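Two arms, one table, too many blocks

Jul 31, 2025

So the summer club is over and I still have glue on my favorite jeans. I promised a few people I'd write up what we did in the last stretch, and I've been putting it off because I wanted to sleep for a week first.

If you're new here, I'm in the Burnska robotics club (evenings, mostly students, one very patient instructor). We started in March with a plan to build a cart that followed a line on the floor. Then Aidan Mac Mathúna got us time on a two-arm setup and the line follower went into a box under the stairs, where it still lives. Sorry, little cart!

My team is called Fullix. The other team is Gresel, and they're better at naming their files than we are. Everybody gets the same job: sort small blocks by color into trays, with both arms working at once. Sounds easy, right? A toddler can do it. I spent two whole evenings just trying to keep the left arm and the right arm from wanting the same bit of table.

What finally helped was giving each arm its own tray and making it wait its turn when the other one was reaching into the middle. I wanted something much smarter than that — I had drawings, I had arrows in three colors — but Aidan looked at my notebook and said "or you could just take turns," and I had no comeback. 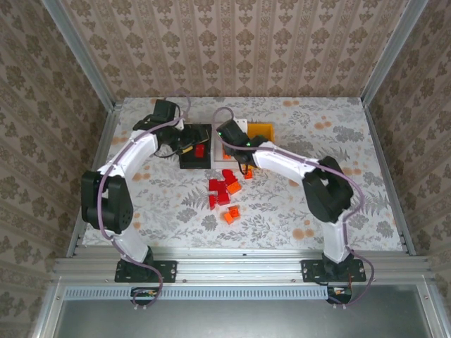
Both arms over the trays, with the rest of the blocks still out front.

Gripping was the other big headache. We logged 184 tries on our last full evening, and I typed every one of them into the spreadsheet myself because my handwriting had been banned. The flat ones were the worst for us. If we came in a hair too high, the fingers closed on nothing and the arm carried on very proudly to the tray with no block at all. I laughed the first time. By the tenth I was eating Tatlı straight out of the bag (the hazelnut ones) and not speaking to anybody.

Anyway, we moved the pickup height down a little, slowed the last part of the approach, and things got calmer after that. Gresel went a different way and worked on the angle of the wrist first. I'd like to steal that idea in the fall, and I've told them so, so it's only borrowing.

Next on my list is stacking. I also want to clean up our code, which has a function called "pleasework" and another one called "pleasework2". If you're in the club and you have the good screwdriver, please bring it back!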